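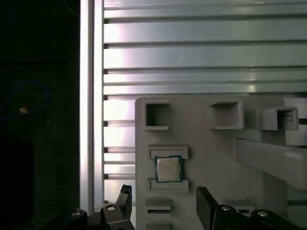 ## Landivau chip-handling cell: our open day and what you can book

I'm Johanna Fankhauser, I look after demonstrations at Drurholm, and I've spent most of March talking to people across a guard rail with a mug of tea in my hand (I loved it!). The open day at Ullside was the busiest we've had, so I thought I'd put the details on the product page for everyone who asked.

The Landivau is a two-finger gripper on a small arm, with a wrist camera and an upright parts panel. The job everyone wanted to watch was the processor one: a small square CPU with its silver-white lid, sitting a bit tilted between two light grey plastic ledges, and the fingers coming up at it from underneath. It's a fiddly angle and I picked it on purpose – flat trays are easy, and your parts probably don't arrive that way either.

The panel hangs in front of aluminium rails, and the square pockets along the top are for bulkier bits. You can have your own pocket sizes made. Mr Ndung'u in our workshop draws them up, and he'd much prefer a real part in the post to a sketch on a napkin, please!

### What's in the kit

- Arm, two-finger gripper and wrist camera
- Light grey parts panel with slots and pockets
- Controller and 3000 mm cable set
- 2 spare finger pads

Order code: 3879

### Coming to see it

Visits last an hour and start at 10 am or 2 pm. Bring your own parts if you can, up to 29 mm across for the standard fingers (we can talk about anything bigger). You're welcome to have a go on the controls yourself, and several people at Ullside stayed on through lunch doing just that.

Ring the Drurholm front desk and ask for me, or leave your number and I'll call back once I'm off the shop floor.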